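Cherche participants — pliage et rangement de linge, Zillon

Bonjour, on cherche encore 13 personnes pour plier et ranger des vêtements, pulls surtout, draps aussi.
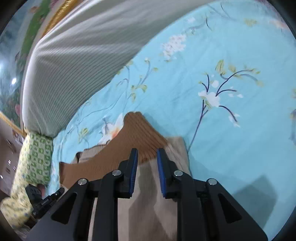
Séances de 20 minutes, chez Cetach, salle 412. Pas besoin d'expérience, plier comme à la maison. Les grosses mailles prennent du temps, pas grave. Linge fourni — ne pas apporter le votre.

Dédommagement : une vingtaine d'euros par séance, versé sur place. Majeurs uniquement. Bagues et bracelets à enlever avant, ça accroche la laine.

Inscription avant le 8 août, par mail ou à l'acceuil, demander Brzozowska. Précisez vos dispos, matin ou aprem. Réponse rapide, merci de faire tourner !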